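2021-07-13
Tuven student project, cloth handling – notebook entry, Malinowski lab

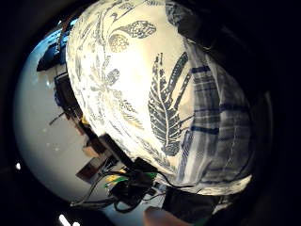

Wrist view, leaf print with plaid alongside. Sensor kit cables at lower center.

Worked on the fabric part of the demonstration set, using the hand-held gripper. Goal for the session was to settle the recording procedure before the team splits up for August, so most of the time went into setup and review, with recording last.

Camera

The wide lens stays. We tried the narrower one from the Flurisell kit first. It gives flatter cloth and is easier to label, but a fold leaves the image as soon as the wrist tilts. With the wide lens, anything held close bulges toward the center and straight edges turn into arcs. The plaid is useful for this: you can read the distortion straight off the stripes. The leaf print is less useful as a ruler but gives the feature tracker plenty of texture. Plain white cloth is still the worst case and will need its own session.

Exposure locked at the setting we use for the box tasks. The white ground of the print comes out bright and a little shiny where the light lands. Did not see clipping in the histogram bad enough to change anything. If we go back to auto exposure, the wall and the cloth will fight over it, as they did in the spring recordings.

The dark border outside the lens circle is masked before training. The mask file in the Plusari folder is for the old mount and is shifted slightly to one side. Use the new one.

Cables

The wiring harness hangs into view under the camera. In some frames it covers the lower part of the cloth, which is where the fingers close, so this matters more than it did with rigid objects. Options:

- Reroute along the back of the handle and tie at the grip. Needs a longer sensor lead.
- Sleeve the bundle and leave it where it is. Quick, but a sleeve blocks as much of the view as the loose loops do.
- Mask the region. Rejected. The model would lose the contact area along with the cables.

Going with the first. Until the lead is made up, whoever records should check the live view before each take and push the loops down. Leave slack at the connectors. The last dropout on the force channel went away when the plug was reseated, and I would like to keep strain off it.

Takes

Procedure as agreed: start with the gripper open and the cloth in view, hold still, approach, close, lift, place, open, hold still. The still part at each end is for the sync script. Two of the early takes have no hold at the start and cannot be aligned. Marked as bad in the log, files kept.

Each take is cut at 600 frames. The lift-and-place motion fits inside that if the operator does not pause. Folding does not fit, and I don't want to raise the limit for everything – folding gets a separate task name and its own limit.

Grip force target was 80 percent of the value used for the boxes. Lower than that and the thin cloth slides out of the fingers on the lift. Full force works too, but the fingers pinch a wrinkle into the fabric that stays for the next take and makes the start states look alike.

Start states need more variety in general. We have been smoothing the cloth between takes out of habit. From now on, drop it and record from however it lands. Two fabrics overlapping counts as a valid start. The log needs a field for which one is the target, otherwise the labeler has to guess from the lift.

Background clutter stays in. The shelf contents and boxes move from one session to the next and that is fine for this data set.

Training

Short run overnight on the takes that passed sync, some 30 in all, only to see whether the loader accepts the new mask and force scaling. Not expecting a usable policy from it. Loss curve goes on the shared page either way.

Open items

- Longer sensor lead, then reroute.
- Target-fabric field in the log template.
- Delete the old mask or rename it so it stops getting picked up.
- Plain white cloth session, same exposure.
- Check whether the lens mount screw is backing out. It was loose when I packed up, and I don't know for how long.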